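# Ordenar una encimera por frecuencia de uso

Llevaba meses aplazando el reparto de la encimera. El criterio anterior era ninguno: cada cosa se quedaba donde había aterrizado la primera vez. El nuevo es la frecuencia de uso, medida con una libreta colgada de la puerta durante todo el mes de mayo. Cada vez que alguien cogía algo, una raya. Al cerrar el mes había 423 rayas, repartidas de forma muy desigual, y con eso se podía trabajar.

El picoteo fue la primera categoría que revisé. Las bolsas individuales ocupan poco, pero se arrugan, resbalan y acaban detrás de cualquier cosa. Las de patatas son de 39 g y no se sostienen de pie por sí solas.

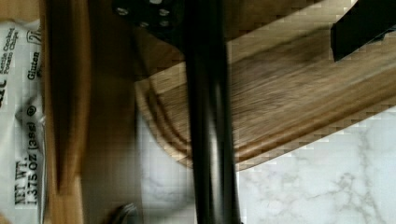
**Gorazd Zupan**
*Autor de Kutach, cuaderno de cocina y almacenaje*

Probé a guardarlas en vertical, apoyadas unas en otras, y el sistema falla en cuanto se saca la segunda. Tumbadas y contra un canto de madera se quedan quietas. El texto del envase queda de lado, lo cual importa poco cuando solo hay dos o tres variedades en casa. Lo que sí conviene es dejar hacia fuera la cara con la información de alérgenos, sobre todo si vienen visitas.

## La tabla de cortar

Segundo punto: la superficie de corte fija. Tenía tres tablas en rotación y las he reducido a una para uso general, más otra pequeña que ahora hace otra función. La grande vive en el centro de la encimera y no se guarda. Mide 600 mm de largo en mi lista de requisitos; la que tengo no llega, pero cumple con el resto. Minoru Miyazaki, que lleva la carpintería Wada, me recomendó aceite mineral en capa fina, dejar absorber, retirar el exceso y repetir a las seis semanas. Lijado previo con grano 1000 únicamente si la fibra se ha levantado.
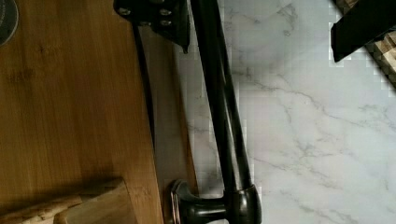
El aceitado se hace siempre a favor de la veta. A contraveta el paño deja marcas y se consume más producto. En el bambú la dirección no ofrece dudas, con esas líneas largas y rectas que recorren la tabla y algún trazo más oscuro entre ellas; basta con seguirlas de un extremo a otro en pasadas enteras. El canto se trata aparte, con lo que quede en el paño. Después, secado en vertical, con aire por las dos caras. Si se deja tumbada sobre el mármol, la cara inferior tarda más y la tabla puede alabearse.

## El fondo y los laterales

La línea del fondo es para lo que se usa a diario pero en poca cantidad: pulverizador, botes con tapa, el recipiente transparente y la olla negra, que hace de soporte para la cuchara de madera. Una sola fila, sin doblar. En cuanto hay dos filas, la de atrás deja de existir a efectos prácticos.

Los aparatos de calor van a la izquierda. El horno de sobremesa y la tostadora no se usan nunca a la vez, así que comparten zona y toma de corriente. El paño de rayas azules y naranjas descansa encima del horno cuando está apagado – antes de encenderlo hay que retirarlo, y esto lo he puesto por escrito en la libreta. 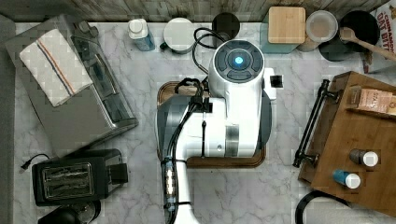
**¿Cada cuánto hay que vaciar la encimera por completo para limpiarla?**

Una vez al mes es suficiente si se pasa un paño húmedo a diario. Con mármol, los ácidos (limón, vinagre, tomate) se retiran en el momento, y para la limpieza a fondo se usa jabón neutro y agua, con secado inmediato.

A la derecha queda la bandeja de madera con asa negra. Funciona como zona de tránsito: lo que se va a consumir hoy o lo que todavía no tiene sitio asignado. La regla es que por la noche se vacía. No siempre se cumple.

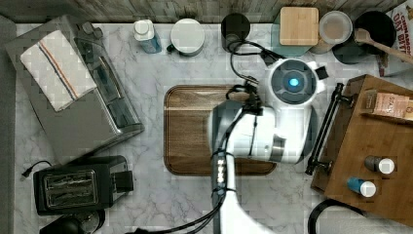 *La encimera con la bandeja a la derecha: paquete de Stacy's y dos botes pequeños de tapa blanca.*

Pendiente para la próxima revisión:

- Decidir si la caja de cereales se queda en la esquina o pasa al armario. Por rayas le corresponde la encimera; por volumen, no.
- Probar los separadores de Clultside para las bolsas. Vienen en paquetes de 6 y creo que me sobrarán.
- Recoger el cable de la tostadora con una brida de velcro.
- Buscar otra olla para las cucharas, algo más baja.

La libreta sigue colgada en la puerta. Repetiré el recuento cuando se termine.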